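Section 6. Fitting the circuit board and closing the enclosure

Read this section through once before you pick up a tool. It applies to the small gray enclosure supplied with the Kotby sensor kit. If you have the larger wall-mount enclosure, use Section 7.

Work on a flat, light-colored table. Dropped screws are much easier to find on a pale surface. Keep the enclosure near the front edge and move everything you don't need to the back.
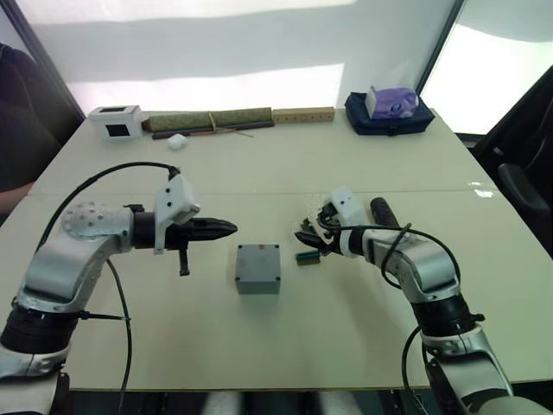
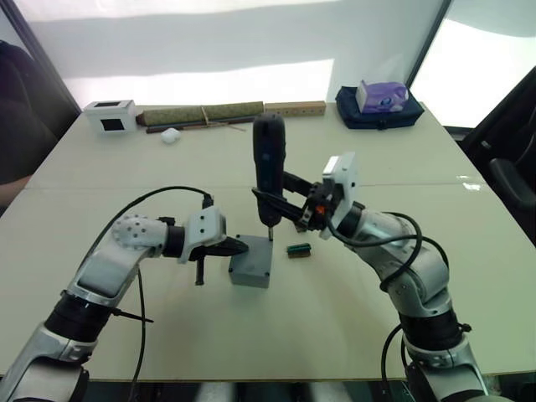
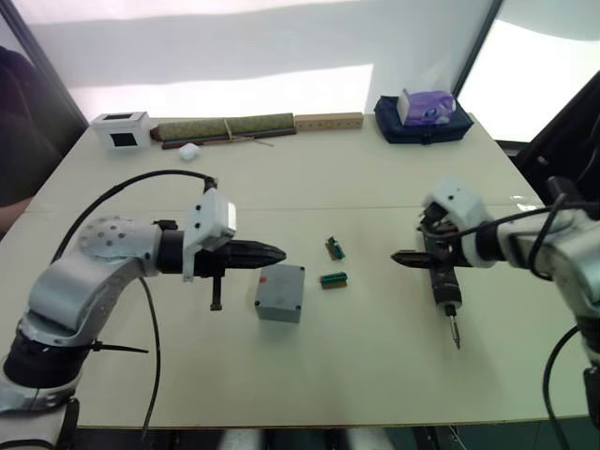 Figure 6-1. Gray enclosure on the worktable, with a board beside it.

What you need

Enclosure with lid and four lid screws
Main circuit board
Handheld electric screwdriver with a bit that fits the lid screws
Small dish for the screws
Soft brush or dry cloth
Anti-static wrist strap

Before you start

Disconnect the enclosure from all power. If it has been in service, wait 40 seconds after disconnecting before you open it.

CAUTION: Handle circuit boards by their edges. Do not touch the components or the header pins. Do not stack boards on top of one another.

6.1 Opening the enclosure

1. Set the enclosure on the table with the lid facing up. There is one screw at each corner of the lid.

2. Set the screwdriver to reverse and to its lowest speed.

3. Hold the screwdriver upright over the first screw and lower the bit straight down until it seats in the head. Steady the enclosure from the side.

4. Run the screwdriver in short bursts until the screw is free. Put the screw in the dish.

5. Move to the screw diagonally opposite and repeat. Then remove the other two.

6. Lift the lid straight up and set it aside with the inner face up.

Note: The gasket may stick on units that have been closed for a long time. Press gently on the sides of the enclosure – do not pry at the lid with the screwdriver bit.

6.2 Fitting the board

1. Put on the wrist strap and clip it to a grounded point.

2. Brush any dust out of the enclosure. Check that the four standoffs are clean and that none of them is cracked.

3. Turn the board so that the header faces the cable opening.

4. Lower the board onto the standoffs. It should sit level without being pushed. If it rocks, lift it out and look for a trapped wire.

5. Plug in the ribbon cable. The colored edge of the cable goes to pin 1.

6. Tuck the slack along the long wall of the enclosure, away from the screw posts.

If you are also fitting the Firkard expansion board, do that now and follow the separate sheet packed with it. The expansion board cannot be added with the lid on.

6.3 Closing the lid

1. Check that the gasket lies in its groove all the way around.

2. Put the lid on. It fits only one way; if there is a gap along one side, turn it around.

3. Start all four screws by hand, two turns each.

4. Set the screwdriver to forward, lowest speed. Tighten the screws in a diagonal pattern, stopping as soon as the lid meets the gasket.

5. Go around once more by hand and give each screw a quarter turn at most.

CAUTION: The screw posts strip easily. Do not use the high-speed setting on the lid screws. A stripped post cannot be repaired and the enclosure must be replaced (part 43).

6.4 Checking your work

Turn the enclosure over and shake it lightly. Nothing should rattle. Reconnect power and watch the status light, which should turn steady green. If it blinks, disconnect the power, open the lid again and reseat the ribbon cable.

Write the month of assembly on the label inside the back cover of this manual (for example, November). The gasket should be inspected every year and whenever the lid has been off.

Continue with Section 8, Mounting.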